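[vestiveo-users] Re: Two-arm demos: when does an episode end?

From: Shona Gillies
To: vestiveo-users
Date: Wednesday, August 14, 2024
Subject: Re: [vestiveo-users] Two-arm demos: when does an episode end?

Yusri Nugroho wrote:

> We have recorded 200 two-arm episodes on the tabletop task and I am now
> cutting them for training. The operator stops recording with the foot
> pedal, so the tail of each episode is a different length. Some have both
> arms parked. Some stop the moment the fingers open.
>
> Two questions. Do you trim the idle tail, or leave it in so the policy
> learns to stay put? And does anyone drop the wrist streams during the
> approach, when there is little in them but background?
>
> For reference, the round-trip delay on our leader arms is 70 ms.
>
> Yusri

Trim it, but not to zero. We keep one second after the last commanded gripper change and cut the rest. With the full tail left in, our policy would sometimes freeze halfway through a task, at any pose that looked enough like the parked one. With no tail at all it kept twitching after release. One second was the first value we tried that gave neither, and I have not tuned it further.

On the wrist streams, I would keep them for the whole episode. We did drop them during the approach last October and reversed that within a week. The switch point has to be chosen by someone, and different annotators put it in different places. The wrist views also carry more than you would expect while one arm is waiting for the other. 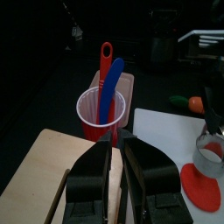 If storage is the concern, reduce the frame rate on all streams together. We went that way and lost nothing I could measure. What did hurt was having the wrist and fixed cameras at different rates and matching them up afterwards by nearest timestamp. During fast finger motion the match was wrong often enough to matter.

Your delay figure is fine for single-arm work. For two arms working close together I would look at whether the delay is the same on both sides before worrying about its size. Niall Swanson found ours was not: the left leader was on a hub shared with a camera. The operator had learned to compensate by leading with the left hand, and the demonstrations faithfully contained that habit. Moving the leader to its own port fixed the timing. The habit took longer.

The place where it shows most is where both grippers meet at a small object.
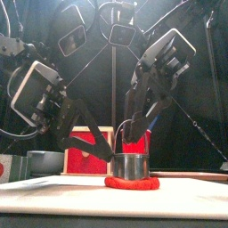 Both grippers at the can, fixed camera.

If you plot the left and right gripper commands on one time axis for segments of this type, an offset between the arms is easy to see. I suggest doing this for a handful of episodes before you cut all 200. A script is in the list archive under "gripper_offset_plot"; Greer Niven posted it and it still runs on the current release, provided you set the log version by hand.

On labeling the segments: we use approach, contact, hold, transfer, release, retreat, separately for each arm. One label for the pair does not work, since the arms are rarely in the same phase. One can be down on an object on the board while the other is still above the back row, and a joint label forces you to pick which of them counts.

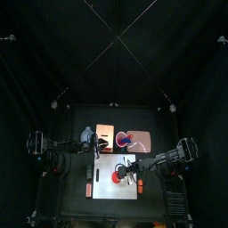 Contact is the only label we set by hand. The others come from gripper width and end-effector speed, with a threshold per operator. Operators differ more than I had assumed, mostly in how long they pause before closing. I would not filter out the pauses. Alistair Imrie did, on a set that ended up at 2325 segments, and the resulting policy closed early on anything thin.

One more item you did not ask about: object placement at reset. Before each episode we save a still from the overhead camera and compare it with the reference still. Edges of boards and trays are good for this, as are small blocks standing near the corners of a board — a shift shows up clearly against a straight edge. Make sure both arms are in the same pose in both stills, otherwise they cover different parts of the table and the comparison is useless.

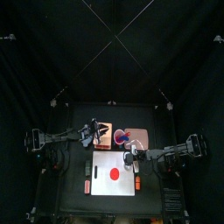 Do decide beforehand whether you want placement fixed or varied, and write it in the episode metadata. We have a block of early recordings where this was never noted, and I have had to leave them out of every comparison.

Could you post the pedal timestamps with the joint logs for five or six episodes, including a couple where recording stopped as the fingers opened? If the last gripper command is missing from those, trimming will not help and they need to be recorded again.

Shona

_______________________________________________
vestiveo-users mailing list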